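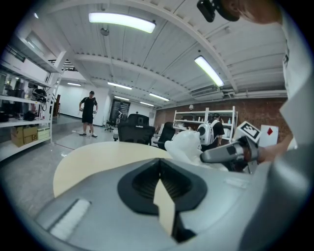
Leopoldo Bautista
Member, Rooms & Furniture

We have one big open room with a polished gray floor, and I need to decide how to lay it out before March. Right now there is a round beige table with black office chairs by it, a tall white metal shelving unit on the left, and another white unit against the back wall. People work standing at the table and walk behind it all day to get to the shelves.

Two things bother me. The tall shelves have turned into a place to put anything: bags, cardboard boxes, equipment, all mixed. And the chairs end up wherever the last person left them, so the way to the back gets blocked. The room is 593 square feet. Would you keep the round table or change to a rectangular one against a wall? And how do you get a shelf like that to stay sorted?

Posted 11/10/2019

Xóchitl Alvarado
Regular contributor

Keep the round table. We changed ours for a long one at the Meléndez building and regretted it, as everyone stood on the same side and bumped elbows. With a round one people spread out by themselves. Leave at least 3 feet clear on the side where people walk — more if they carry things.

For the shelves, go by weight and use. Boxes stay on the bottom, where you have them. The things you pick up every day go between waist and shoulder height. Bags don't belong on a shelf at all. Put a row of hooks on the wall, 12 if you have that many people coming through, and the bags will move there in a week or two. Label the edge of the shelf and leave the boxes alone, because boxes get swapped and then the label is wrong.

Also check that the tall unit is fixed to the wall. Ours wasn't, and it leaned. It took about 15 minutes to put in a pair of brackets.

Drelton
New member

Fewer chairs. If people stand to work they don't need them.

Rodier
Member

Agree on keeping the table. I would not get rid of the chairs though, somebody always wants to sit down. Put tape on the floor where they go. Use the kind that peels off, the cheap stuff left a gray line on our polished floor and I had to scrub it with a pad.

Leopoldo Bautista
Member, Rooms & Furniture

Thanks. Table stays. I'll get the hooks first and look at the brackets when I move the boxes.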